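Gripper builder in Scanlon says the fingers were the hard part

By the Tunent Workshop newsletter

The man who has spent most of this year building hand-held grippers on the back bench at Tunent does not want to talk about artificial intelligence. He wants to talk about screws.

"I've had 12 versions of the back plate and the trouble with nearly all of them was where the screws went," he says. "You put one in the wrong place and your thumb finds it within five minutes."

He asked us not to use his name, as his day job is with a firm that makes lifting gear and he would like to keep the two apart. He joined the shared workshop in Scanlon four years ago to mend a lathe and never gave up his shelf.

The tool is a pair of printed fingers on a flat plate, with a squeeze handle. A person carries it about and does ordinary jobs with it, and the recordings are later used to train a robot arm that has the same fingers. The arm stays at his house, bolted to a bench made from an old door. The project is called Nestanetti, a name his daughter came up with, and he has no plans to change it.

So far he has kept 2,438 recordings. A further 800 were thrown out after he found that a loose cable had been dropping part of the signal.

"That was most of September gone," he says. "I should have checked the cable first. I checked everything else."

Clothes were not part of the original plan. He began with cups and wooden blocks, which the arm now handles well enough, and moved on to laundry when his sister complained about hers. Knitwear is the worst of it, he says. A shirt has edges and a collar to aim for. A jumper will stretch before it lifts, and the fingers can close on a fold and miss the layer beneath.

The first fingers were solid and slid off wool. The present ones are hollowed out inside so that they give a little under pressure. He prints them in yellow, from a reel sold to him cheaply by Vevier, the hardware shop two doors down from the workshop. A pair takes most of an evening to print, and he gets through a pair a month.

Asked whether he practises on neat piles, he says he did at the start and regretted it.

"The arm learnt to pick up one sock from a clean table. Then I gave it a real bed with everything thrown on it and it had no idea. Now I just use what's there."

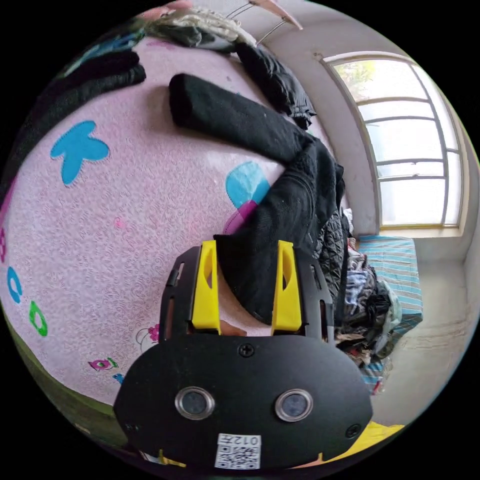

The yellow fingers closed on a black knitted garment, with more clothes heaped on both beds.

Everyone who borrows a gripper gets the same short talk: move slowly, don't use the other hand to help, and if you drop something, carry on. He says people find the second rule hardest. Most reach in with their free hand without knowing they have done it.

He puts the cost of parts so far at £2,269, leaving out the arm, which he bought second-hand. The workshop has paid for none of it beyond the electricity and he has not asked it to.

The arm can pick a single garment off a pile and put it in a basket on most tries. It cannot fold. He would like it to manage a towel by spring and thinks a jumper is a long way off. Before that he wants to redo the handle, which makes his wrist ache after an hour, and move one screw.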